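Inicio | Empleo | Talleres | Tablón | Contacto

Se busca ayudante de taller para restauración de muebles

Idero, taller de restauración y ebanistería abierto desde 1963, incorpora una persona para su equipo de muebles antiguos. El puesto queda libre en septiembre por jubilación.

Trabajamos sobre todo con sillas, cómodas y escritorios de particulares, y tenemos un encargo largo con la casa Lemaire: el mobiliario de un hotel pequeño, 33 habitaciones, que se irá entregando por plantas.

Qué harás

Desmontar piezas, limpiar colas viejas, preparar espigas y tacos, encolar, lijar y dar acabados a la goma laca y a la cera. Al principio estarás con un oficial. Más adelante llevarás encargos pequeños de principio a fin, con su ficha y su presupuesto. Un día a la semana toca reparto y recogida.

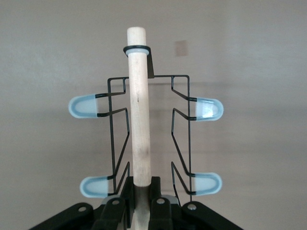

Qué pedimos

- Ciclo de carpintería y mueble, o experiencia equivalente en taller.
- Manejo de formón, cepillo y sierra de costilla.
- Carné de conducir B.
- Se valora saber algo de tapicería o de rejilla. No es imprescindible.

Qué ofrecemos

Contrato indefinido con dos meses de prueba, jornada completa de 8:00 a 16:00 con media hora de descanso, salario según convenio y ropa de trabajo. En agosto se cierra tres semanas.

Cómo presentarse

Trae el currículum y fotos de dos o tres trabajos tuyos al taller, nave 11 del polígono Wullow, por la mañana. También se puede dejar en el buzón de la entrada, con la referencia 294 en el sobre. Contestaremos a todas las candidaturas. La prueba práctica dura una mañana y se paga.

Comentarios (3)

maderaverde: ¿Cogéis a gente recién salida del ciclo? Tengo las prácticas hechas en cocinas, nada de antiguo.

Taller Idero: Sí, preséntate. Pon en el currículum qué máquinas has usado.

rosa_t: ¿Hay autobús hasta el polígono a las ocho?

Contacto | © Taller Idero | Volver arriba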